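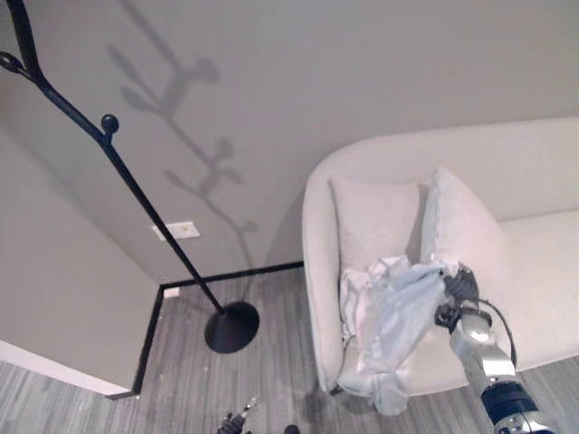 Section 5. Resetting the sitting corner between guests

Ellham lets, ground floor. Allow 10 minutes. Do the seat before the floor, crumbs go downwards.

1. Clear the seat. Anything left on it — throws, clothes, towels — comes off first. Pick up by a top corner and lift straight up, don't drag it over the upholstery.

2. Check pockets and folds. Earrings, hair grips, phone chargers. Finds go in an envelope with the unit number, then to Olga Figueiredo at the desk.

3. Hold the cloth up to the light and look for marks, both sides. Marked = wash bag. Clean = fold or hang.
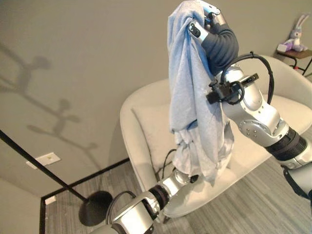
Fig. 5b. Light blue cloth held up by a top corner, white armchair behind.

4. Fold in half lengthways, then in half again. Smooth as you go. If it wont lie flat it needs the iron, see section 7.

5. Guest clothing is never folded into our linen. Hang it on the coat rack and text the guest before noon.

CAUTION: Pale upholstery. No coloured cloths, no spray straight onto the fabric. Spray the cloth, then dab. Rubbing leaves a shiny patch and Rocha charge us for the re-cover.

6. Cushions. Off, shake outside, back on. Prop against the backrest, zips down.

7. Run a hand down the gap behind the seat. Coins mostly. Once a full set of keys.

8. Toys: wipe plush ones with a barely damp cloth and sit them back on the side table. Don't machine wash, the stuffing goes lumpy.

9. Floor last. Soft brush head only, and go under the furniture aswell.

Note: on Sunday changeovers skip step 4 and swap for a fresh throw from the cupboard, shelf 7. Fold the old ones Monday.

Running low on wash bags? Order code 154, ask Otis Escobedo.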